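The adjuster's report ran to 2 pages, and Humaira Gondal had written it before she left Trokurport. She rewrote it on the ferry, which had a table and a working lamp.

The claim was simple. A tide clock belonging to the harbor museum had stopped, and the museum wanted the insured value, 2898. The policy had been issued by Van Loon in 1989 and renewed every April without anyone reading it. It covered fire, theft, flood and "mechanical loss." It did not say what mechanical loss was.

## Statement of the keeper

Pieter De Smet had wound the clock for most of his working life. He gave his statement standing up. The clock had a brass movement, a weight of 85 pounds and a dial with one hand, which went around once for each tide. He wound it at six in the morning. On the morning in question he found the hand at low water and the harbor full.

Gondal asked whether he had touched the movement.

"I opened the case," he said. "I closed it again."

"Was the weight down?"

"Halfway."

She wrote down *halfway*. A clock with its weight halfway down has not run out. It has either been stopped or has met something it could not push through. She asked who else had a key. De Smet said Riet Nijs, the director, and after a while he added that the key hung on a nail.

The museum had moved its records upstairs to a room with good light and too few outlets. Gondal worked there through the afternoon, going through the winding book one line at a time. 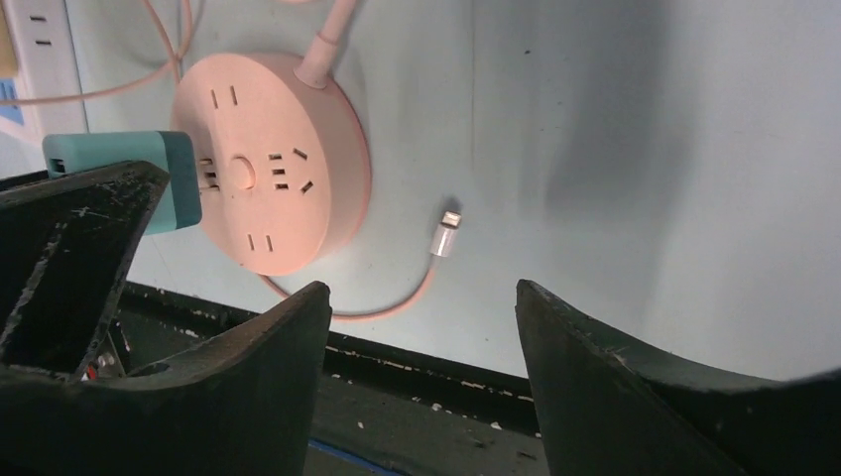 ## The winding book

Each line in the book gave the time of winding, the number of turns and the error against the harbor gauge. The error was given in minutes. De Smet's figures were small and irregular, as they should be. Real clocks wander. Wind pushes water into a harbor and holds it there, and no train of gears knows about wind.

From the previous April the figures changed. The error became zero and stayed zero, through two storms and a week of fog. The handwriting was the same.

Gondal took the book downstairs. De Smet read the page she had marked and did not ask why she had marked it.

"When did you stop looking at the gauge?" she asked.

"I can't see the gauge," he said. "I can see the dial. The dial is big."

He explained the rest in the order it had happened. His eyes had gone slowly. He had learned the stairs, the crank and the number of turns by feel. He had written zero because a blank would have been noticed. The clock had drifted, a little each day, and he had gone on winding it. Visitors set their watches by the wrong instrument and went home.

"And the morning it stopped?"

"Someone told me the boats were floating," he said. "I had it at low water. So I opened the case and held the pendulum until it was still."

She considered this for the length of time it deserved. A man stopping a clock with his hand was not fire, theft or flood. It could be mechanical loss only if the keeper was counted as part of the mechanism.

## Second opinion

Teun Mertens came over from Brernarov with a bag of tools and examined the movement. He found wear in two pivots and old oil throughout. He found no break. He set the pendulum going with one finger, and it went.

"It will run," he said. "It needs cleaning. Whoever wound it never forced it."

Riet Nijs asked if that meant the claim was refused. Gondal said that she had not finished writing. Nijs said the museum had already ordered an electric display from Uvari to stand in the same place, and that it would need to be paid for somehow. She went back upstairs to clear a surface for it.

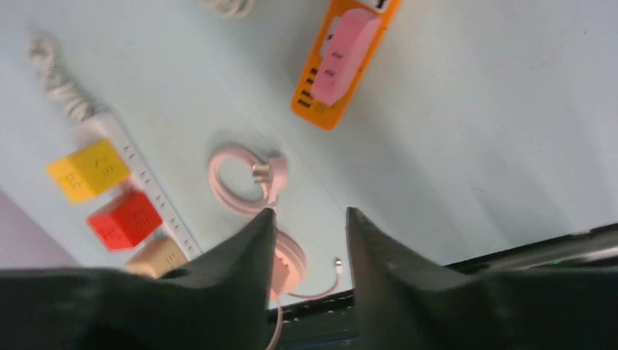 ## Finding

Gondal completed the report on the evening ferry. Under *cause* she wrote: "Progressive failure of a component in continuous service. Component not replaceable from stock." Under *remedy* she wrote: "Cleaning of movement. Second reader to be appointed for the gauge." She put the cost of Mertens's work in the last column and left the insured value alone.

Yoga Sinaga, who reviewed her files at Van Loon, called the next morning. He wanted to know which component.

"It's described in the statement," she said.

"The statement is from the keeper."

"Yes."

She could hear him turning the page over, and then turning it back. He asked if the keeper was still employed there. She said he did the winding, at six, and that a girl from the ticket desk stood at the window and read him the gauge. The first entry was four minutes slow.

Sinaga approved the cleaning and closed the file.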